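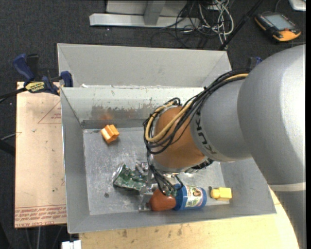 Notes on the Brundstead noise bylaw, second draft

The town posted the second draft of the noise bylaw on 24th March. I read it against the first draft from January, and most of the changes are in sections 4 and 6.

Section 4 used to set one nighttime limit for the whole town. It now sets two, one for residential streets and one for the blocks zoned mixed use along Milošević Street. The mixed-use limit is higher by 6 decibels. The draft does not say where the reading is taken when a house on one side of the line complains about a bar on the other. Viera Kuruc raised this at the public meeting and was told that enforcement staff would use "the nearest practical point." I would like that phrase either defined or removed.

Section 6 covers permits. An outdoor event with amplified sound needs one if it runs past 9 p.m. or expects more than 4,000 people. The fairground lists a capacity of 2,976, so the second test will never apply there. I assume the number was copied from a larger town's bylaw. Adoración Valcárcel, who chairs the bylaw review, said she would check.

The fine schedule is unchanged. First offense is a written warning, and a second within 16 months is a fine. The first draft counted offenses by address and the second counts them by owner. For rental buildings that matters a good deal, as a landlord with several properties could now be fined for two unrelated tenants. Mojtaba Mohammadi has written to the town about it on behalf of the tenants' group and posted his letter on the library board.

Police keep the power to enter a property only with consent or a warrant. Readers had asked me about this one. The wording is the same in both drafts.

Written comments go to the clerk's office, second floor, and must include a street address. Email is accepted, but attachments are not. I have sent mine, on sections 4 and 6 only, and will post the reply when I get one.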